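Packing light for Padavwood

2018-10-19

The bus from Clurville to Padavwood takes almost 40 minutes longer than it did in February, now that it goes by way of Lockyer. I'm taking one bag and wearing my boots.

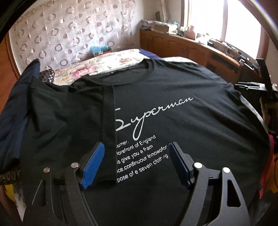
The fare has gone up too, and you pay the driver in cash. I've booked two nights at the pub, with breakfast. The walking track starts behind the car park and follows the creek to the old weir.
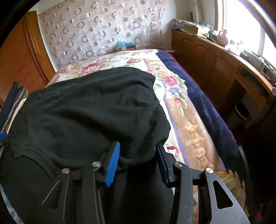

Can you get a coffee at the Lockyer stop?

Only if the bakery is open, and it shuts at 2. I'll fill a thermos at home.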